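The Software That Asks Before It Grasps

By the features desk
Jun 27, 2023

On the second floor of the Wustix office, the most important work is done by a program that very few customers will ever see. It is called Lirum, and its job is to decide whether a robot arm should trust what it has just been told by its own camera.

The company started with a usual problem. A vision model looks at a table, finds the objects and gives each one a name, a position and a score. The planner takes this list and computes a path for the arm. For a long time the two parts were connected directly, and a wrong answer from the first became a wrong movement from the second. The arm closed on a shadow, or it stopped in the air above a reflection and waited for a person to restart it.

Lirum sits between them. It keeps a short history of views from the wrist camera, 10 in the normal setting, and compares them as the arm comes nearer. An object that stays in the same place on the table while the camera moves is accepted. A bright patch that slides over a metal surface is marked as doubtful, and the planner must then choose another viewpoint before it may descend. 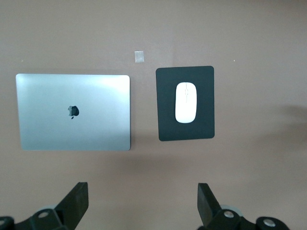

Laptop, mouse pad and mouse from the wrist camera, with the open gripper at the bottom.

Office desks are harder than they look, the developers told us. A closed laptop is flat and shiny, and its lid changes brightness with every small turn of the wrist. A black mouse pad gives the opposite trouble: there is little detail to follow, and a black gripper in front of it can be confused with the pad. Small transparent things are the worst case. A piece of film on the table may receive a high score in one view and disappear in the next one.

To measure progress, the team recorded a test set of some 3,000 approaches, which is replayed every night against the newest version of the code. No arm is needed for this. Each replay produces a page with the path, the scores and the moment when Lirum accepted or refused the object. In the morning a developer reads the refusals first.

The price is time. An extra viewpoint costs up to 4 seconds, and Fakhoury, a logistics firm that tried the software in December, found this too slow for its sorting line. Wustix answered with a setting that lets the user skip the check for objects already known. The developers do not like this setting very much, but they have kept it.

The next version should share its history with Zirkis, the company's tool for drawing and editing paths by hand. An operator will then be able to click on any point of a path and see what the camera saw there. The release is planned for this year, first for customers with a single arm.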